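3.2 Aufzeichnung der Demonstrationen mit handgeführten Greifern
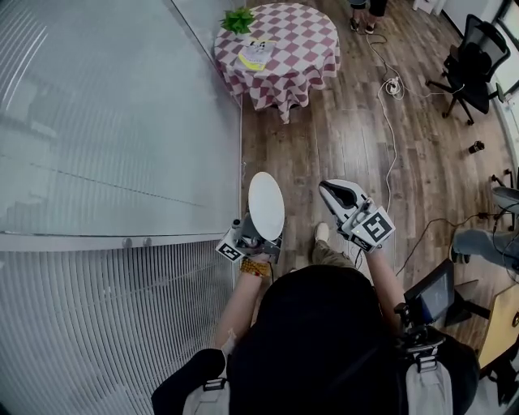

Für die Aufgabengruppe »Geschirr« wurden sämtliche Demonstrationen ohne Roboter aufgenommen. Die vorführende Person führt in jeder Hand ein Ukinel-Handgerät, dessen Fingergeometrie mit der des Greifers am Zielsystem übereinstimmt. Die Backen werden über einen Abzug am Griff geschlossen; die Öffnungsweite wird als kontinuierlicher Wert mitgeschrieben. Auf eine Kraftmessung an den Fingern wurde verzichtet, da das Zielsystem Antal in der verwendeten Ausbaustufe ebenfalls keine besitzt.

Die Lage beider Handgeräte wird aus den quadratischen Markern an den Gehäusen bestimmt (Abb. 2). Zusätzlich liefert jedes Gerät Beschleunigungs- und Drehratenwerte. Beide Quellen werden in einem Filter zusammengeführt, das bei verdecktem Marker kurzzeitig allein mit den Inertialdaten weiterrechnet. Dauert die Verdeckung zu lange, wird der betroffene Abschnitt als ungültig gekennzeichnet und beim Training ausgelassen. Eine nachträgliche Interpolation haben wir erprobt und wieder verworfen, weil sie gerade bei der Übergabe von einer Hand in die andere zu sichtbar falschen Trajektorien führte.

Abb. 2: Beidhändige Demonstration aus der Kopfperspektive. Der linke Greifer hält einen weißen Teller am Rand, der rechte ist geöffnet.

Die Aufgabe »Teller« besteht aus vier Abschnitten: Aufnehmen, Aufrichten, Übergeben und Abstellen. Vorgegeben wurden nur Anfangs- und Endzustand. Welche Hand den Teller aufnimmt und wie weit er vor der Übergabe gekippt wird, blieb den Vorführenden überlassen. In einem Vorversuch hatten wir den Ablauf enger festgelegt. Die damit trainierte Strategie reagierte auf kleine Abweichungen der Anfangslage deutlich empfindlicher, sodass wir die freiere Anweisung für alle späteren Sitzungen übernommen haben.

Aufgenommen wurde in normal genutzten Büroräumen. Möblierung, Beleuchtung und Bodenbelag wurden nicht vereinheitlicht, und Personen, die sich während der Aufnahme im Raum aufhielten, wurden nicht gebeten, ihn zu verlassen. Für die Auswertung bedeutet das einen gewissen Mehraufwand, insbesondere bei wechselndem Tageslicht. Reflexionen an Glasflächen führten vereinzelt zu falsch erkannten Markern. Diese ließen sich über eine Plausibilitätsprüfung der Markerkennung gegen die letzte gültige Lage fast immer ausschließen.

Vor jeder Sitzung wurde eine Kalibrierung durchgeführt. Dazu werden beide Handgeräte bei geschlossenen Backen nacheinander in eine feste Aufnahme gesteckt, anschließend einmal vollständig geöffnet und wieder geschlossen. Der Vorgang dauert 30 Sekunden. Er wurde wiederholt, sobald ein Gerät abgelegt oder neu angeschlossen worden war. Die Synchronisation der Datenströme übernimmt die Software Jetetico, die alle Pakete beim Eingang mit einem gemeinsamen Zeitstempel versieht. Der verbleibende Versatz zwischen Bild und Inertialdaten wurde einmal je Gerätepaar ermittelt und danach als konstant angenommen.

Insgesamt liegen nach Aussortierung 1391 gültige Demonstrationen vor. Verworfen wurden Aufnahmen, in denen der Teller fallen gelassen wurde, ohne dass die Person ihn wieder aufnahm, ferner Aufnahmen mit Ausfall eines Datenstroms. Fehlgriffe mit anschließender Korrektur blieben dagegen im Datensatz. Sie sind gesondert markiert, da wir in Abschnitt 4 untersuchen, ob solche Korrekturen der Strategie beim Wiedergreifen helfen.

Zum Vergleich wurde ein kleinerer Teil der Aufgaben per Fernsteuerung direkt am Antal vorgeführt. Die Bedienperson steht dabei neben dem Roboter und bewegt zwei Eingabearme vom Typ Clarness, deren Gelenkwinkel auf das Zielsystem übertragen werden. Die so gewonnenen Trajektorien sind kinematisch ohne Umrechnung ausführbar, was bei den Handgeräten nicht garantiert ist. Nachteilig ist die geringere Geschwindigkeit. Besonders beim Aufrichten des Tellers legten die Bedienpersonen Pausen ein, um den Abstand der Finger zum Tellerrand zu prüfen, und diese Pausen finden sich in den gelernten Bewegungen wieder.

Bei den handgeführten Demonstrationen muss umgekehrt geprüft werden, ob der Roboter die aufgezeichnete Bewegung überhaupt nachvollziehen kann. Jede Trajektorie wurde hierfür in der Simulation abgefahren. Überschreitungen der Gelenkgrenzen traten vor allem auf, wenn die Unterarme nah am Körper geführt oder überkreuzt wurden. In der überarbeiteten Anleitung vom September wird deshalb verlangt, die Handgeräte vor dem Körper zu halten und die Handgelenke beim Übergeben nicht zu kreuzen. Weitere Vorgaben zur Körperhaltung enthält die Anleitung nicht.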